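Inventory of a Flat in Pirken

The instructions from the solicitor ran to one page. The contents of the flat were to be sorted, packed and listed. Each item was to have a line, each line was to have a condition, and the list was to be signed at the bottom by the person who made it. The person who made it was Neelam Bansal, niece of the deceased, and she had been given the keys in an envelope with the word KEYS on it.

She started with the back room, where her uncle had kept the things he was still working on. He had been a fitter of water softeners for the Jevum company until he retired, and afterwards he had gone on fitting things for himself. The room had one window, a bench, a radiator that could not be turned off and a set of shelves bolted to the wall at a height that suited him and not her. She was shorter than he had been. She wrote on the first sheet: Shelving, steel, fixed. Not to be removed.

Her method was as follows. Anything with a known use went on the list under its name. Anything with an unknown use went on the list under its material and shape. Anything broken went on the list with the word "incomplete", on the grounds that her uncle would not have kept a broken thing unless he intended to find the rest of it.

By midday the first sheet was full and the method was under strain. The unknown uses outnumbered the known ones. She had written "plastic part, white" so often that the phrase no longer helped to tell one line from another, and she had begun to add details. Plastic part, white, with thread. Plastic part, white, with thread, no cap. Plastic part, cream, ribbed underneath.

She rang Liesbeth Jacobs at the solicitor's office in Fidcombe and asked how exact the list had to be.

"Exact enough that your cousin can't say something's missing," Liesbeth said.

"He's never been in this room."

"Then it shouldn't be hard."

The cousin was Narayanan Salian, and under the will he was to have half the contents by value. Neelam had worked out the value of the back room on the back of a sheet. She reached 50 pounds, and that included the vice. The will did not mention value in relation to the white plastic parts, but it did mention "my projects, finished and otherwise", and these were to be kept together. It was this clause that caused the difficulty. To keep the projects together she had to know which part belonged to which project, and her uncle had labelled nothing. He had known where everything was.

She cleared the bench and made heaps. She made tea and moved two of the heaps into each other. At four o'clock she opened the tall cupboard, which she had taken to be empty, and carried what was in it over to the light.

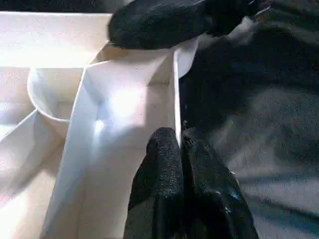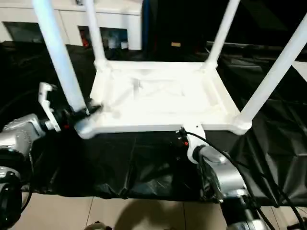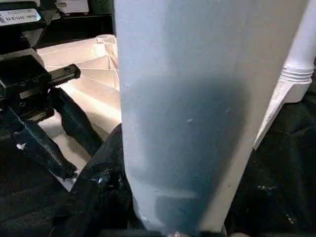 Pushpa Dhillon, told about all this over the telephone that evening, said that the fault lay in the heaps. You did not sort a dead man's workshop by what things looked like, she said; you sorted it by where he had put them down, and if Neelam had already moved everything to the bench then she had lost the one piece of information worth having, and she might as well pack by size and be done with it.

Neelam said that she had not moved everything. The cupboard had only been opened that afternoon, and she could remember what had been next to what.

"Then write it down tonight," Pushpa said, "before you sleep."

She wrote it down. It took up most of a second sheet and it was not a list but a plan, drawn from above, with the door of the cupboard shown open. She drew the stool first, being the largest thing, with its legs in the air. A stool stored that way would take a box between its legs, and so she drew a box there, divided into compartments. Then she stopped, and looked at the plan for some time, and went back into the room in her socks.

The stool was white plastic. She turned it on to its legs and put it in front of the shelves and stood on it. From there she was the height her uncle had been, or near enough, and she could see the top shelf properly for the first time. There was an exercise book on it, lying flat. From the floor it had been only a line of shadow.

The exercise book was in pencil. The first page was headed Rathore, and this puzzled her until she remembered that it was the name of the street he had lived in before he married. He had named his projects after addresses. Under the heading was a numbered list of parts, with sizes in millimetres, and against each number a tick or a dash. The parts were for a filter to take the chalk out of the water in the kitchen. There was a housing, a collar, a base and a vessel, and there were instructions for joining them which began at step 3, the earlier steps having been rubbed out.

The ticks ran down as far as the vessel. After the vessel there were dashes.

She took the exercise book to the bench and worked through it. The measurements were good. When he wrote 50 he meant 50, and a part that came out at 51 on the steel rule was the wrong part and belonged to something else. By eleven o'clock she had a group of pieces that agreed with the book and a larger group that did not. She went back over the first sheet of the list and struck out "plastic part, white, with thread" in one place and wrote "collar, Rathore". She found this more satisfying than she had expected, and did it in four other places.

The last written page was a calculation. He had measured the hardness of the water each month, and he had worked out how much water the filter would have to treat before it paid for its own materials. The answer was underlined: 3,363 litres. Below it he had written October, and a question mark, and below that the words "ask N. if she wants one".

Neelam considered the initial. It could be argued that it meant Narayanan. He was also a nephew with a kitchen, and Liesbeth Jacobs would probably feel bound to point this out. But it said "she".

In the morning she packed. She wrapped the parts from the Rathore group in newspaper and wrote on each packet the number from the book. The remainder went into two crates as "otherwise", which was the word in the will. She moved the vice by herself, in stages — floor, doormat, landing — and then sat on the stairs until her hands stopped shaking. The neighbour, Hannelore Kleinschmidt, came up with her shopping and had to step round it.

"Is that going?" Hannelore asked.

"It's going to my cousin."

"He was always banging at something with that. I got used to it." She shifted the bag to her other hand. "He was going to do something about my kettle. The chalk in it."

"When was this?"

"Oh, ages ago. He measured the tap."

Neelam went back in and turned to the page of calculations. There were two columns of hardness figures. She had taken them for morning and evening.

She completed the list at the bench, standing up. The entry for the stool gave her some trouble. Its condition was fair and its value was nothing, and it was not part of any project, finished or otherwise. She wrote: Stool, white, plastic. Retained on site until steps 1 and 2 are found. Then she signed at the bottom, dated it 23 March 2025, and went across the landing to ask whether she could look at the kettle.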